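## 4. Setting Up a Chore Trial in Simulation

This section covers the part most people skip to, and fair enough, it's the fun part! By the end of it you will have a two-arm robot parked in front of a piece of simulated furniture, a chore loaded, and a score that tells you how close the machine came to doing it.

Before you start, finish Section 3 (installing Bekuretti and the Stalenley room pack). You need both arms showing green in the status bar.

### 4.1 Pick a chore

1. Open **Trials > New**.
2. Choose a room from the Stalenley pack. Kitchens and bedrooms have the most furniture with moving parts.
3. Choose a chore from the list on the right. For a first run, take *Open drawer*, *Close drawer* or *Wipe flat surface*.
4. Leave **Difficulty** on Low.
5. Press **Load**.

Loading takes a moment the first time because the wood grain and wall textures are built on your own machine. After that they are kept in the cache.

**Note:** *Fold towel* and *Load dishwasher* are in the list too. Please do try them, they are wonderful to watch, but don't judge your setup by them. Cloth is still hard for every controller we ship, and wet or shiny dishes are hard for the cameras.

### 4.2 Place the robot

Where you put the base matters more than any other setting on this page. A person who finds a drawer awkward just shuffles sideways, half asleep, with a coffee in one hand. The robot stays where you put it until you turn on **Base moves** (see 4.5), so for now the shuffling is your job.

1. Click **Place base** and drag the robot to the furniture.
2. Turn it until the part you want to work on is within reach of both arms.
3. Switch to **Onboard view** and look at what the robot will be working with.
4. Press **Check reach**. Any joint near its limit is marked in yellow.

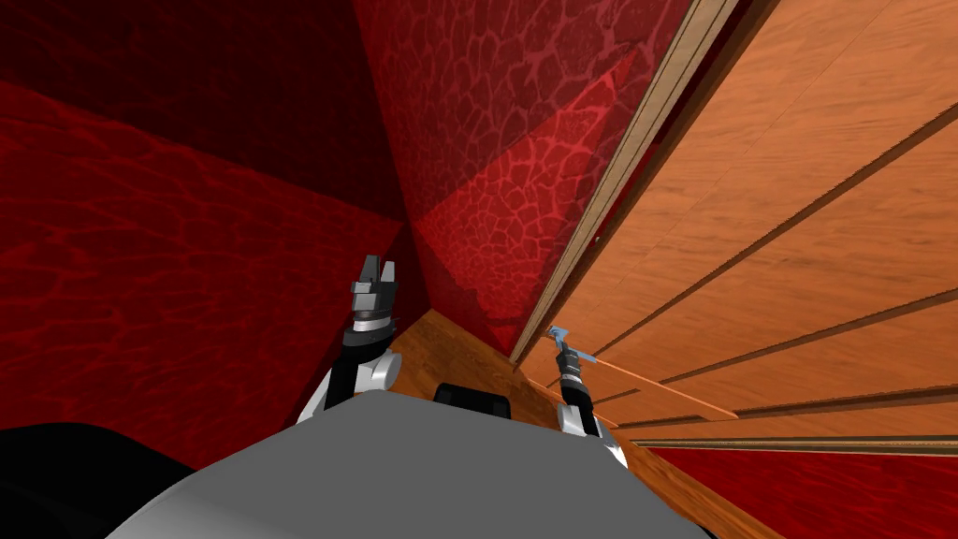

**Written by the Trials Guide Editor, Acharya Simulation Group**
*Section 4 maintainer, revised April*

Tight corners like this one are a great test once you have the basics down. The red walls and the wooden panel close in on the same spot, with one gripper on the wall side and the other low down beside the panel. Long grooves in wood can look like gaps between drawer fronts, and the controller has to work out which line is worth pulling on.

If you want to try a corner of your own:

1. Start with the base farther back than feels right. You can always creep in.
2. Give the gripper nearer the furniture the main task under **Roles > Lead arm**.
3. Set the other arm to **Hold clear**. It will keep its distance from the walls and wait.
4. Run **Check reach** again after every change of base position.

**Caution:** Don't turn off **Wall contact** to get a trial to pass. The arm will slide straight through the wall, the score will look terrific, and you'll have learned nothing you can use on a real floor.

### 4.3 Set the limits

1. Open **Trials > Limits**.
2. Set **Time limit** to 600 seconds for a single drawer or 900 for anything with two steps, such as open and then put away.
3. Set **Retries** to 3.
4. Leave **Grip force** on Auto.
5. Type 1048 in the **Seed** box if you want your run to start from the same layout as the worked results in Appendix B. Any other number gives you a different layout.

Time limits this long look silly next to a person, who opens a drawer in a second without looking. We keep them long on purpose. A slow success tells you the controller understood the job, and speed can be worked on later. A short limit hides the interesting part, when the gripper misses the edge, backs off and has another go.

### 4.4 Run and read the score

1. Press **Run**.
2. Keep your hands off the view controls for the first pass. Onboard view and Room view are both recorded, so you can look around afterward.
3. When the trial stops, open **Results**.

You will see one of four outcomes:

- **Done**: the furniture ended in the target position and nothing was hit hard.
- **Done, rough**: target reached, with at least one contact above the limit.
- **Partial**: something moved the right way but stopped short.
- **Not done**: no useful movement, or the time ran out.

Partial is my favorite result. Scrub back to the last good contact and watch the fingers. Very often the grip is fine and the pull is in slightly the wrong direction, so the drawer binds. Change **Pull axis** from *Estimated* to *Follow motion* and run it again.

### 4.5 Can it do my chores yet?

Some of them, some of the time! In our Acharya test rooms, drawers and cabinet doors with a clear edge are in good shape. Wiping a clear table works well. Picking up mixed clutter works on a good day. Anything soft, tangled or jammed into a corner still needs a person standing by, and shop-floor jobs such as sorting loose fasteners into bins depend heavily on how tidy the bins are to begin with.

A result in simulation also doesn't carry straight over to hardware. Simulated wood never swells, runners never collect crumbs, and handles never come loose on one side. Before you move a trial to a real robot:

1. Repeat it on Medium and High difficulty.
2. Turn on **Base moves** and repeat it again.
3. Turn on **Random friction** and **Random lighting** together.
4. Export the controller with **File > Export > Rilach bridge**.
5. Read all of Section 7, including the part on emergency stops, before powering the arms.

**Caution:** For first runs on hardware, keep people and pets out of reach of both arms, including the one set to **Hold clear**. It can still move if the lead arm needs room.

### 4.6 If something goes wrong

**The arms don't move after Run.** Check that **Lead arm** is set. It resets when you change rooms.

**Check reach is all yellow.** The base is too close. Back it up and turn it a little toward the furniture.

**The gripper closes on nothing.** Open **Results > Targets** and see which edge was chosen. You can click a different one and mark it as preferred.

**Walls look flat and gray.** The texture cache didn't finish building. Use **Tools > Rebuild cache** and load the room again.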